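Illstead library will stay open in the evenings

23 Sep 2021

The public library in Illstead will keep its longer evening hours through the winter, the town council decided after a short discussion. The reading room on Calloway Street will close at 9 p.m. instead of 6 p.m., and the children's section will keep the same hours as before.

The longer hours started as a trial in spring. According to the library, 233 people signed the petition which asked to continue it, and many of them are students or people who work in the day. The town will pay 800 dollars more each month for heating and staff.

"I was a little surprised by the number of signatures," said Huguette Gautier, the head librarian. "In the first weeks we had very few visitors after dinner. Then the evening language class moved to us, and people began to stay after it."
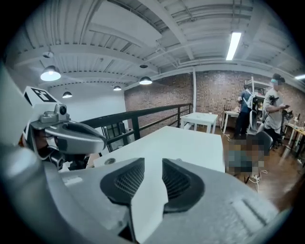
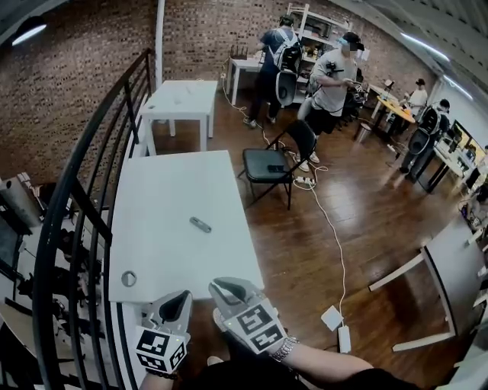 Hand-held grippers, the second photo with a white table and a stair railing.

Not everybody on the council was in favor. Tobias Quintanilla voted against the plan and said that the money is needed more for the roof of the swimming hall. He asked for a report on the visitor numbers before the next budget. The council agreed to this, and the report must be ready in 2 months.

The language class has now 38 members and there is a waiting list. Its teacher, Styliani Tsakiris, said she hopes to open a second group for beginners, if a room can be found. People who want to join can leave their name at the front desk.

The library also reminds readers that books borrowed before the summer should be returned by the end of September. Late fees from the closed period will not be collected. The return box next to the side door is emptied every morning, but large art books and games should be brought to the desk.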